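Tuesday, August 23, 2022

Draining and rinsing, bench by the window. Carrying on from the notes on the loose sheet (now taped inside the front cover so it stops falling out).

Sink still slow. I ran the tap with the stopper out and the basin held water up to the first scratch line before it leveled off. Doesn't matter for the weights but it means no pouring straight from the big pot. Used the gray tub under everything and emptied it outside.

**Round strainer (Larton, metal mesh)**

Did short pasta first. Cooked weight taken from the same batch each time, split before draining. Mesh lets the water through fast at the start, then starch closes it up and the last bit sits in the bottom. Tapping the rim on the tub clears it. Shaking doesn't do much. I left it for 2 minutes by the timer and it still dripped when I lifted it to the scale, so the tray under it has to be weighed too. Forgot that on the first run and threw the run out.

Rice was worse. Grains wedge in the mesh and I spent longer brushing them out than I did draining. Wrote "no rice" on a piece of tape and stuck it on the handle. Please leave the tape.

Lentils fine.

**Piras steel bowl, footed**

Good for the heavy stuff. The feet keep it up out of the tub water, but one foot is bent and it leans. With a full load the lean is enough that water pools on the low side below the last row of holes. I turned it so the low side faced me and tipped it by hand at the end. If someone has a flat surface and a mallet, the foot could be pushed back. I don't want to do it on this bench.

Potatoes, cut small: drained clean, no sticking. Skins off the old ones plug a hole here and there, easy to see from above and pick off.

Canned beans: rinsed under the tap until the foam stopped. I had been rinsing by time before this and I think going by foam is better, but then the water used is different for each can. Caught the rinse water in the tub and weighed it, so at least it's written down. See the table on the next page once I copy it over. The numbers on the paper towel are the right ones, the ones in pencil on the margin are from before I zeroed the scale.

**Oval plastic**

The one that usually lives on top of the fridge. Expected less from it and it did better than the steel on anything leafy. Long shape, so a head of lettuce pulled apart lies down in it instead of piling up in the middle. Spinach the same. The holes only cover the floor and the walls are smooth, so when it's overloaded the greens ride up the sides and carry water with them. Half load, spread out, works.

Salad greens, half load, left to stand: started at 100 g dry, weighed again after 16 minutes. Roughly 84 percent of the water it had picked up was gone by then. Didn't shake it. With a shake halfway I'd expect more, but that has to be a separate run with the same bag of greens, and I used up the bag.

Things to know about it:

- Hot pasta is okay but pour slowly. It moves on a smooth counter when the water hits one end.
- Pick it up by both handles when it's full. One-handed, it flexes and the far end drops.
- The ridge where the floor meets the wall holds a line of water. Tip it before weighing. I tipped toward the left end every time, for no particular reason except to keep it the same.
- Berries: no good for washing in a hurry. Raspberries roll to the ridge and sit in that line of water. Lay them on a towel afterward.

Cleaning is easy. Warm water, soft brush from underneath first, then from the top. From the top only, the bits get pushed down into the holes and stay there. The Bristell brush is too stiff for plastic, so I used the old dish brush with the flattened head. It's in the left drawer, behind the measuring spoons.

**Problems**

Scale drifted twice when the fan was on. Fan off for all weights from now on. It's hot in here with it off and I got slow toward the end, so I'd trust the morning runs over the afternoon ones.

The lettuce from the second bag was much wetter out of the package than the first. I patted it down before starting but that isn't the same as dry. Next time spread it out overnight in the fridge, uncovered.

I also mixed up two lids and may have swapped the labels on the lentil tubs. The weights are close enough that it won't change anything but I've put a question mark beside both.

**Storage**

The shelf next to the sink got cleared and wiped. Strainers used to be nested and the steel one left gray marks in everything under it. Now: steel at the back by itself, mesh hung on the hook by its loop, plastic at the front with nothing stacked inside. The Skivov boxes went down to the bottom shelf. They were taking up the whole front edge and all that was in them was spare lids.

If the plastic goes back on top of the fridge it gets dusty and has to be washed before every run, so keep it on the shelf please.

**Next**

Shake vs. no shake, greens, one bag split evenly. Then frozen peas, which I've been putting off. For the peas I want all three side by side, same amount in each, thawed in the strainer itself. Need a second tub, the gray one only fits under one at a time. The light green oval goes first because it takes the longest to set up level. 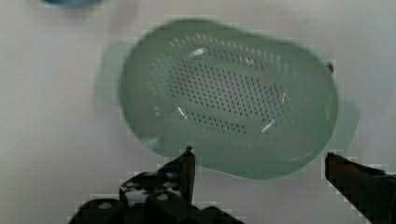 After that the steel one, if the foot has been fixed by then, and the mesh last. Peas are in the freezer door, unopened.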